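Drultstead Wallpaper and Interiors Archive
Progress report to the Alvarado Fund, second period
Prepared by Beryl Wragg, project lead
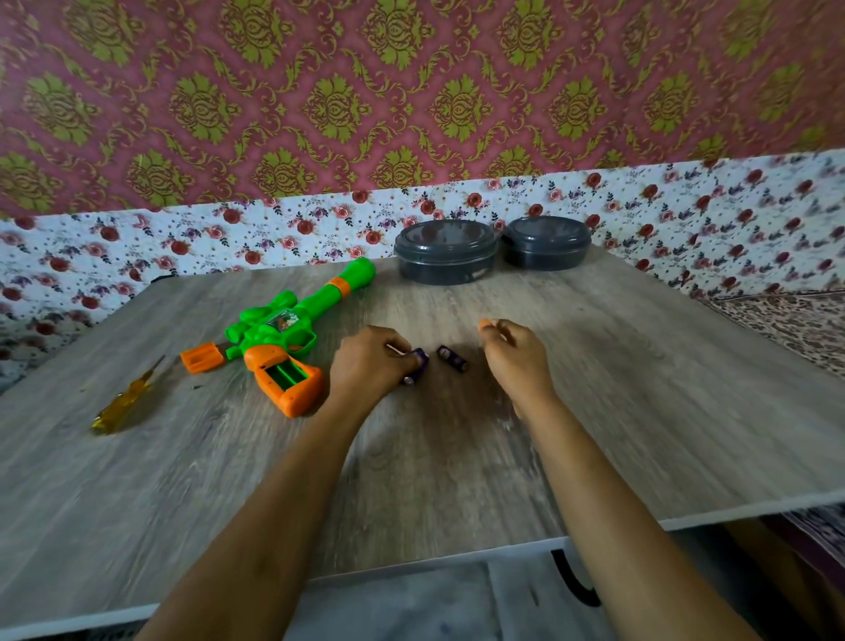 1. Summary

The grant pays for the cataloguing, repair and rehousing of the Drultstead collection of domestic wallpapers, and for a programme of home visits to record papers still on the wall. This report covers the period from the end of our first report to the close of August.

Cataloguing is on schedule. Rehousing is behind by several weeks because of a late delivery of boxes. Home visits are ahead of plan. Spending is within budget overall, with one line overspent and one underspent, and we ask for your agreement to move money between them (see section 7).

2. Cataloguing

The collection came to us as rolls, offcuts, sample books and a quantity of loose sheets kept in tea chests. At the start of the grant we had only a handwritten list, made when the collection was given, which grouped items by donor and said very little about pattern, date or condition.

We have now catalogued over 2,000 items. Each has a number, a short description, measurements, a condition grade and at least one record photograph. Where the selvedge survives we have noted any printed marks, as these are often the only firm evidence of a maker or a run. Cuiping Dong has done most of this work and has also written the house guide to describing patterns, which all of us now follow. Before the guide existed, the same kind of paper might be entered as damask, brocade or simply "large floral", depending on who was at the desk. Earlier entries have been corrected to match.

The sample books are slower than we expected. We had planned to treat each book as one item. On looking at them properly we decided to catalogue the leaves separately where they carry different patterns, with the book as the parent record. This takes more time but makes the patterns searchable, and the readers who have used the draft catalogue have mostly come looking for a pattern and not for a book. There are 64 sample books in all. The larger ones will run into the final period, as set out in section 8.

The catalogue is held in Fivedex. We had some trouble at first with the way it sorts dates given as ranges, so that a paper dated to "late 1950s" appeared before one dated to 1951. Uriel Cárdenas found that entering an earliest and latest year in separate fields cures this, and has gone back through the records to do so. The fault does not affect the public view.

3. Repair and rehousing

Repair has been kept to what is needed for safe handling. In practice this means surface cleaning with soft brushes and smoke sponge, flattening of creased sheets under weight, and support of long tears with Japanese tissue and wheat starch paste. We do not fill losses or retouch print.

Two groups have needed more than this:

The tea chest sheets. Many had been folded in four and had split along the folds. They were humidified in small batches, opened out and pressed. All are now flat. A few remain too brittle to be issued to readers, and the catalogue says so.

The flock papers. The flock sheds when handled, and the surface cannot be brushed. These have been interleaved with silicone release paper and laid flat, and will not be rolled again.

Rehousing was due to finish in this period. The long boxes we ordered from Tratell arrived later than agreed, and the first batch was short in the lid by enough to stop them closing over a full-sized core. Tratell replaced them at no charge. The replacement boxes fit. The rolls are being transferred now, beginning with those from the north store, where the temperature is least steady.

We used the waiting time to relabel the shelving and to clean the plan chests, which had been planned for the final period, so part of the delay has been made up.

4. Home visits

The aim of the home visits is to record papers in place, in the rooms they were bought for. A roll in a box tells us what was made. It does not tell us which rooms people used it in, what they put next to it or how long they kept it.

Visits are led by Yolotzin Aguirre. Each one follows the same order: a conversation with the householder, a plan of the room, photographs in daylight where possible, and a note of the layers beneath if there is a safe place to see them, such as behind a socket plate or inside a cupboard. No paper is lifted for our benefit. If the householder is stripping a room in any case, we ask for an offcut of each layer.

Some findings so far:

Mixed papers are more common than the printed guides of the period would lead one to expect. Householders often hung more than one pattern in the same room, sometimes from choice and sometimes because a roll ran out. In several homes a bold pattern was used with a small sprigged one, with no border or rail to divide them. The decorating manuals in our library advise against this almost without exception.

Kitchens and back bedrooms keep their old papers longest. Front rooms were redecorated more often, and in most of those we have seen, nothing survives beneath the present surface but lining paper.

People remember where paper was bought better than when. The market hall at Drultstead is mentioned often, as is the practice of buying end-of-line rolls by the bundle. We have started a separate file of shop names with a view to checking them against trade directories.

Papers hung in the last twenty years are worth recording as well. At first we gave these little time. Several householders had chosen new papers after an older one they remembered from a parent's or grandparent's house, and these accounts have been among the most useful we have. The recording form now has a question on this point.

All householders sign a consent form, which says how the photographs and notes may be used. Addresses are not shown in the public catalogue – only the parish or district is given.

5. Public work

The reading room has been open to visitors by appointment throughout the period. Readers have included students, a theatre designer, two local history groups and several people restoring their own houses. We have started keeping a short note of what each reader asked for and whether we could supply it.

We held an open afternoon in the spring, with a table of papers that could be handled and a demonstration of paste-making and tissue repair. It was well attended for the first hour and thin after three. Next time we will start earlier and finish at half past three.

Apolinar Arriaga ran block-printing sessions at the primary school, using patterns drawn from the collection. The pupils' prints were hung in the library foyer for a month. The school has asked for the sessions to be repeated, and we have the materials left over to do this without further cost.

The talk on arsenic greens, promised in our application, has been moved to the final period. The speaker was unwell. The hall has kept our booking without a fee.

6. Staffing and training

The project assistant's hours rose from three days to four in June, as agreed with you. There have been no other changes to posts.

Uriel and Yolotzin attended a short course on the care of rolled and oversize paper. The main point brought back was that our cores were too narrow for the heavier embossed papers, and we have changed the order for the remaining rolls.

A new handling procedure is in place for papers that may contain arsenic or lead pigments. Gloves are worn, the table is covered and wiped down afterwards, and the boxes carry a yellow label. Readers may see these papers in polyester sleeves only.

7. Budget

A full statement is attached as a separate sheet. In short:

Salaries are as planned.

Conservation materials are overspent by 7 per cent. The price of Japanese tissue rose between our quotation and our order, and the wider cores cost more than the narrow ones.

Travel is underspent. Most of the home visits have been closer to Drultstead than we allowed for, and several were made on foot.

We ask for your agreement to move the underspend on travel to conservation materials. This would cover the overspend and leave a small sum for sleeves. The total grant is unaffected.

8. Plans for the final period

Finish the transfer of rolls to the new boxes.

Complete the leaf-level cataloguing of the larger sample books. If time becomes short we will finish the books with dated leaves first and leave the undated trade samples at book level, with a note in the record.

Carry out the remaining home visits, with more effort in the outlying villages – so far these are poorly covered. Notices will go in the parish newsletters.

Open the full catalogue to the public. The draft now online has no photographs. These will be added once the rights notes have been checked.

Hold the postponed talk and a second open afternoon.

9. Risks

The roof above the north store has been patched but not renewed. The landlord has told us that work will begin before winter, though we have no date in writing. Until then the top shelves on that side are being kept empty and the floor is checked each morning.

The scanner used for the sample books is out of warranty. It is working well at present. If it fails we can use the copy stand, at a slower rate.

We would be glad to show the Fund's officers the collection in its new boxes, at any time after the transfer is finished. Please contact Beryl Wragg at the archive to arrange a visit.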